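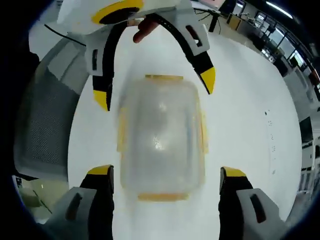

May, second week of the cold soak trials

Started at 7:40, before Siham came. The room was 3 degrees warmer than I like, so I opened the north window and waited until the thermometer by the sink came down again.

Purpose of today: to see if the madder from Dornau gives the same red as the madder we bought last year from Kordestani. The old bag is almost finished and I must decide this month which one to order for the autumn yarns. The price from Dornau is better, but the powder is coarser and it smells more of earth. I don't know yet if the smell means something.

Yarn: the Skenisholm two-ply, same lot for all skeins. Washed and mordanted with alum yesterday afternoon, left overnight in the mordant bath. I squeezed the skeins by hand and did not rinse them. Last time I rinsed, and Kaja Kütt wrote to me that I am throwing my alum into the sink. She is probably right, but I want to see it with my own eyes, so one small skein I rinsed anyway. It is marked with two knots.

Bath A is Kordestani, bath B is Dornau. Both with 40 g of root for each skein, soaked in cool water first and then heated slowly. I wanted to arrive at 65 degrees after one hour and stay there. Bath A behaved well. Bath B went up to 71 while I was on the telephone with the post office, and it stayed there for maybe ten minutes before I noticed. This is a pity. With madder the brown comes out when it is too hot, so if B is more brown I can't say if it is the root or my mistake. I wrote it on the label so I don't forget and blame the supplier.

11:15. Turned all skeins. A is already a clear orange red. B is darker and a little dull, as I feared. Siham says she likes B more. She says it looks like an old carpet, and for her this is a compliment.

Water: I used the rain barrel for both. Our tap water is hard and makes the red more blue, which can be nice, but then I can't compare with the results from March. If the barrel gets low we should stop the trials and not mix the two waters. Please, Siham, also for the rinsing.

13:30. Heat off, lids on. The skeins stay in the bath until it has cooled completely.

While waiting I did the weighing for the indigo vat. The balance was again off by 2 g with the big bowl. With the small bowl it is correct, so I think the bowl stands on the edge of the pan and touches the housing. From now on only the small bowl, even if it takes more time.

Also read through the Griter notes on iron. They give 2 percent of the fiber weight, which seems to me a lot for wool this soft. I would begin with 1 percent and look after 90 seconds. Kaja told me she never weighs iron at all, she only dips the skein and looks. I am not so brave.

16:50. Took out A. Very even, no spots, the color went through to the inside of the ply. The rinsed skein is lighter, clearly lighter, so Kaja was right and I will tell her. Took out B after. More brown, with a few specks of root which did not want to shake off. For the next time, put the Dornau root in a stocking.

All five skeins hang now on the rack away from the window. I will judge the color only when they are dry, and in daylight.

To do:
- repeat B with a proper temperature, and stay beside the pot
- ask Dornau if they also sell a finer grind
- cut samples for the light test, half covered with card
- new batteries for the long thermometer
- Siham: write down how much alum is left in the big jar

If the repeated B comes within one shade of A on our card, I order 3 kg from Dornau and keep the rest of the Kordestani for the small skeins.

Recent entries
Weld, second bath on the same yarn
Alum with and without cream of tartar
Why the March reds are not all the same
Walnut hulls, one year in the bucket
Cleaning the enamel pots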